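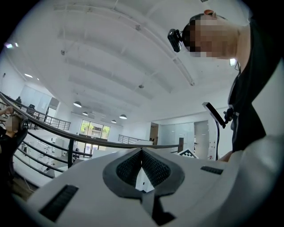 Ticket 1091 - Otcombe office, print jobs stuck / coming out blank

Status: open, waiting on vendor
Priority: normal (was high till the spare got hooked up)
Device: Barex floor printer, 2nd floor by the supply closet
Server: Winness print queue, shared

Reported problem

Anything over a few pages sent from the billing side sits at "spooling" and never prints. Short stuff goes through. A couple people got blank sheets instead, full count of pages, nothing on them. Started after the March update. Copying from the glass works fine, so toner and drum are ok.

Log

8:40 am
Restarted the printer. Queue cleared, test page good. Sent a 3 page invoice, good. Sent the monthly statement run, stuck again. Same spot, "spooling 0%".

9:05 am
Restarted the spooler service on the server. Had to delete leftover files out of the spool folder by hand, two wouldn't go until the service was fully stopped. Statement run again - stuck.

9:30 am
Swapped network cable. No change. Didn't expect one but it was a kinked cable anyway so leaving the new one in.

9:50 am
Printed the statement run straight to the printer's IP from a laptop, skipping the server. Whole thing came out. So it's the queue or the driver on the server, printer itself looks ok.

10:15 am
Checked driver version. Server has the new one from the update, the laptop still has the old one. Tried to roll the server back, it asked for the old package and we don't have it saved anywhere. Looked on the Barex download page, old version is gone from the list. Of course.

10:40 am
Opened a case with Kolev (they handle the print contract). Asked for the old driver and wether anybody else has seen blank pages on the new one.

11:20 am
Kolev called back. They want us to try this first:
Turn off "advanced printing features" on the queue
Set it to start printing after last page is spooled
Change the spool timeout from 30 to 500

Did all of it. Statement run printed! Sent it a second time to be sure, printed.

1:10 pm
Billing says blanks are back. Went up and looked. Jobs don't get stuck now but every page after the first is blank. Only from the billing program, a plain text file and a spreadsheet both came out right. PDF also fine.

1:35 pm
Saved the statement as a PDF out of the billing program, then printed the PDF. Good output. Told billing to do it that way for now. They are not happy, it's extra clicks per batch, but it gets the mail out.

2:00 pm
Wondered about fonts. The statement template uses a downloaded font for the account numbers. Set the driver to "send fonts as graphics". First try looked good, all pages had text. Second try, blanks again. Dont know what to make of that. Put the setting back to default so we only have one thing changed at a time.

2:25 pm
Set up the spare printer from storage on its own queue with the generic driver. Slow, no stapling, but everything prints. Billing pointed at that one. Dropped priority to normal.

3:15 pm
Kolev emailed the old driver package. Not installing during the day, it'll kick everybody off the queue. Plan is after 5.

5:20 pm
Installed old driver on a second test queue, left the live one alone. Statement run through test queue - prints, no blanks. Ran it again with the font setting both ways, fine both ways. So the new driver is the problem.

5:45 pm
Moved the live queue over to the old driver. One desktop at the front still pulling the new one, had to remove the printer and add it back. Check the others tommorow morning, there may be more like that.

Still to do

Save a copy of the old driver on the shared drive this time
Block driver updates for this queue
Send Kolev the spool file they asked for, one good one bad
Spool timeout still at 500, ask if it should go back to 30
Spare goes back to storage once billing has a full batch through without blanks

Leave ticket open till Kolev answers on the fixed driver. If blanks show up again, note which queue the job went to and what program it came from before restarting anything.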